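Search the community
Enter keywords Go

Touch-ups showing on a dark kitchen wall - do I have to repaint the whole thing?

Posted by Océane Lemieux, 19/06/2026
170 shares

Hello everybody, and thank you in advance for reading all of this, I know I go on.

We moved into our house in Fodgate in February and the first room I painted was the kitchen. I had wanted a dark kitchen wall for years (my sister thinks I'm crazy) and I finally talked my husband into a deep brown with a lot of red in it. The paint is Brendell, the matte one, two coats over their gray primer, and when it was done I was so happy with it that I kept going back in to look at it with my coffee.

Then real life happened. A chair back rubbed a long pale streak near the table, somebody flicked spaghetti sauce, and I scrubbed at that with the green side of a sponge, which I now understand was a mistake. So I got out the leftover can, stirred it, and dabbed over the bad spots with a little brush. Same can! Same paint! And now I have maybe a dozen patches that look shinier than the rest, and you can see every single one when the light comes in from the side in the late afternoon. From straight on they almost disappear. I went over a couple of them a second time and that made it worse.

My questions are:

Is there any way to blend these in, or am I repainting the wall? It's the long wall, and there is a lot of cutting in above the counter that I really don't want to do again.

If I do repaint, should I stay with matte or go up to something more washable? I'm afraid of losing that soft look.

And is it just a bad idea to have a color this dark in a kitchen? My husband hasn't said "I told you so" but he has been very quiet about it.

I've attached nothing because my phone makes the wall look black no matter what I do. Any help appreciated!

2 answers

Darren Bainbridge

Hi Océane, and please don't feel bad, I have done exactly this in my own house and I was painting for a living at the time. I did interiors for 15 years before my knees retired me, and dark matte walls were the one job I would always warn people about before I took the deposit.

The shine you're seeing is called flashing. A couple of things are going on. A brush leaves a different texture from a roller, so the light bounces off it differently, and when you dab on a thick little spot it dries at its own speed and ends up with its own sheen. On a white ceiling you'd get away with it. On deep brown with the sun coming in sideways you get a map of everything you touched. The scrubbing does it too. If you rub a matte paint hard enough you polish it, and then even a spot with no new paint on it will look shiny.

You can try blending before you repaint, and I'd give it one honest afternoon. Get a small foam or short-nap roller (I like the four-inch Kasten ones, but anything that doesn't shed is fine). Sand the patches very lightly with fine paper, wipe the dust off with a damp cloth and leave the wall alone overnight. Next day, stir the paint for a good long while, a lot longer than feels reasonable, right down into the corners of the can where the dull stuff settles. If you don't get that stuff mixed back in, what comes off the top really will be shinier. Then thin a little of it with a splash of water, load the roller light, and roll out past the edge of each patch so that there's hardly anything on the roller by the time you lift off. Do one patch first, the least noticeable one, and look at it the next afternoon when the sun is where it bothers you.

With a dozen of them, though, I think you're going to end up doing the wall. I'm sorry. The good part is that you only have to do that one wall, corner to corner. Corners hide everything, because the two sides never catch the light the same way anyhow. You won't need primer over paint that's in good shape, except on any place you sanded through to the gray.

For the repaint:

1. Wash the wall first with a drop of dish soap in warm water and a soft cloth, then again with plain water. Kitchens have grease on them even when you can't see it, and paint hates it.

2. Pour all your cans together in one bucket. Two cans of the same color can be a hair apart, and on a dark wall a hair is plenty.

3. Cut in one section, then roll right up to it while it's still wet, then move on to the next. If you cut in the whole wall and come back after lunch to roll, you'll get a border around the room like a picture frame.

4. Last strokes all in the same direction, ceiling to counter, and don't go back over anything once it starts to set. This was always the hardest thing to teach the young guys. They'd see one little miss and go after it.

5. Keep a lamp on the floor pointing up along the wall. You'll see what the afternoon sun sees, while you can still fix it.

As for the finish, I'd go to a washable matte. Brendell and Plustov both sell one, and it costs more per gallon, and in a kitchen I'd pay it. You'll keep most of that softness. I would not go to satin on an old wall, it shows every lump the last fellow left behind. And throw the green sponge in the garage!

Dark colors are fine in a kitchen, by the way. I'm fond of them. A very dark maroon-brown is lovely behind a speckled gray-brown counter, and you don't need much else on it. One framed piece with a thin dark edge, something in muted greens and browns, and a bottle left out on the counter, and I'd call that room finished. Hang the frame after the paint has had a couple of weeks to harden, or the bottom edge will stick and take a strip with it when you move it. Ask me how I know. - Darren

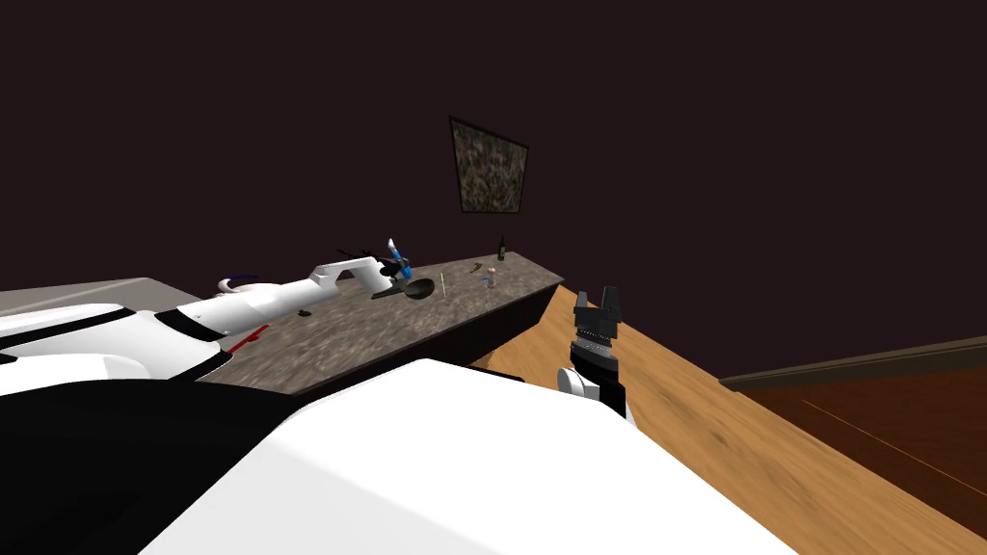 Answer from mudroom_pat

just use a magic eraser on the shiny spots, worked on mine. mine is beige tho so maybe test it behind the fridge first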